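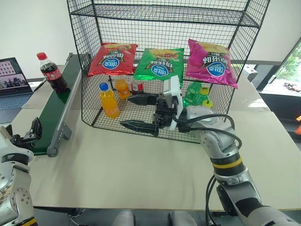

5. Recording episodes at the shelf station

This section explains how to record episodes for the shelf task with the two-arm set. Before you start, please finish section 4 (homing the arms and checking the head camera). If the arms were switched off after that check, home them again.

One episode is one complete movement: the arm begins at the rest pose, takes one item from the shelf, puts it on the belt, and returns to the rest pose. Do not put two items in one episode. The training script cuts the data by episode and it cannot separate them later.

5.1 Preparing the shelf

1. Put the wire shelf on the white table and push its back feet against the two tape marks. The feet must touch the tape.

2. Load the middle level with chip bags, side by side. They may lean, and they may be upside down. We want this variety, so please do not make them all neat.

3. Load the lower level with drinks. Use bottles and cans together. Leave enough space at the front edge for the lower finger to go in.

4. Turn some bottles so that the label is not facing the camera. Change this every time you reload.

5. Choose the layout card for the session in Trarkis and press Confirm. The card number is saved in every episode.

Note: The layout card tells only which item type goes to which level. It does not give exact positions, and you should not try to copy the positions from the last session.

5.2 Preparing the belt

6. Check that the belt is stopped. The belt stays stopped for all of section 5.

7. If the card says "belt occupied", stand one bottle at the far end of the belt. If the card says "belt free", remove everything from it.

8. Check that the laptop behind the belt is outside the reach of the left arm. Move the left arm slowly by hand in free mode to make sure.

CAUTION: The cables on the upper joints must have slack in every pose. If a cable becomes tight, stop and fix it before you continue. Pulling on the cable can damage the connector at the wrist, and this part takes long to replace.

5.3 Recording

9. Sit at the leader arms and press the left pedal one time. The status line changes from IDLE to READY.

10. Wait two seconds without moving. These still frames are used to check the camera offset.

11. Press the left pedal again to begin. The status line shows REC.

12. Bring the right gripper to the shelf with the fingers open. For bottles on the lower level, turn the gripper sideways, so that one finger is low and the other is high, and enter from the front. For chip bags, take the upper edge of the bag, where the foil is flat.

13. Close the gripper slowly. Stop closing when the force bar becomes yellow. A red bar means that a bag can burst or a bottle can deform.

14. Lift the item a little before you pull it out. If you pull directly, the bottom of the bottle catches the mesh.

15. Pass the item to the left gripper, or place it on the belt directly if the right arm can reach. Both ways are accepted.

16. Return both arms to the rest pose and press the left pedal to end the episode.

17. Mark the episode with the right pedal: one press for success, two presses for failure.

Note: Please keep the failed episodes. A dropped bottle which is picked up again in the same episode is marked as success with recovery (three presses). Kaede Arai uses these episodes for a separate training run.

CAUTION: Do not put your hand inside the shelf while the status line shows READY or REC. Press the stop button first, then wait for IDLE.

5.4 How many episodes

The target for one item type is 1,000 episodes. For chip bags the target is 3,000 – the soft foil changes shape in every grasp and the model needs more examples. Reload the shelf with a new layout after every 83 episodes, also if the session is going well.

5.5 If something is wrong

The status line stays on READY: the head camera is not sending frames. Unplug it, wait, and plug it in again.

The upper finger touches the middle level: you are entering too high. Go back to the rest pose and mark the episode as failure.

The shelf moved during the episode: stop, push it back to the tape, and delete this episode by holding the right pedal. It is the only case when deleting is allowed.

For other problems write to Vignesh D'Souza and include the episode number.

Last change to this section: 29 Apr 2025 (step 14 added, Yuto Hayashi)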